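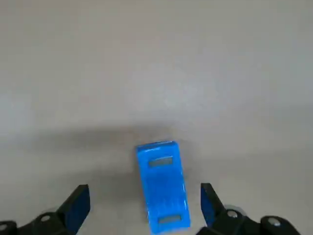 Tomos Rosser thinks I should sell the piano before the move, and told me so twice on the phone. He may be right. The quote to get it to Lurnavville came to 2,799, stairs extra.

15th November. Rain until lunch. Packed the hall closet and
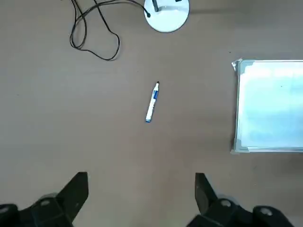

half of the kitchen. Found the good scissors in with the Christmas lights. The new place has no pantry, so most of the jars will go to Cledwyn Gethin, who can have the shelf as well if he comes for it.
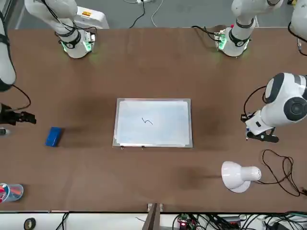
Called the gas company and waited on hold through two cups of coffee. They want the final reading on the last morning.

Played for a while after supper. The low D still sticks, same as in August.
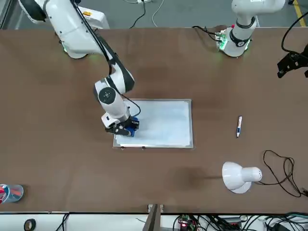
Need more tape, and the big boxes, four of them. Must call the movers back about the stairs. Bed at ten.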